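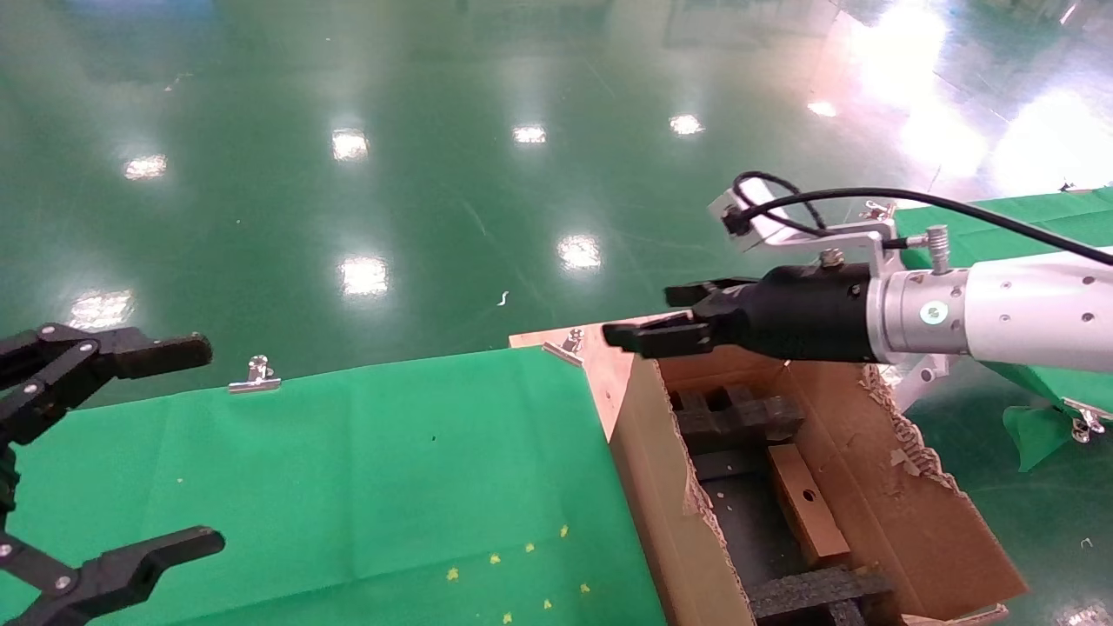 The Skosutby gripper comparison is a bench procedure for testing two or more robot end effectors on the same small objects under the same conditions. It was drawn up at the Clirnitz workshop and is used mainly to choose between jointed-finger grippers and parallel-jaw grippers for picking parts out of boxes. The two types can be mounted on facing arms over one table, with a black multi-jointed gripper on the left and a black parallel-jaw gripper on the right, the second carrying a small white sensor module on a metal bracket. The target may be as simple as a light-brown wooden block with a round hole, stood upright in an open cardboard box between pieces of dark foam.

Procedure

A full comparison consists of 1,000 attempts per gripper, run in blocks of 25. The object is put back by hand after each attempt. A pick is scored as good if the object is lifted clear of the box and held until the arm reaches its rest position. Drops, missed grasps and contact with the box walls are logged separately. Both arms run from the same Dudek controller, and the approach speed is fixed for the whole block. Finger pads are wiped between blocks and replaced if worn.

Sensor mounting

The position of the sensor affects the results. A module fixed above the jaws moves with them and keeps a steady view of the fingertips, but it adds height and can strike a box flap on a steep approach. Its cable has to be long enough for full wrist rotation. The Puvberg bracket, used in later versions of the test, is set by hand and must be checked again after any collision.

Limits

The procedure does not measure grip force or wear over long use. Scores from different benches are hard to compare, as cloth color and overhead lighting both change how well the sensor finds an object. The current version was issued on Tue 7 October and replaced an earlier one that used only 107 attempts.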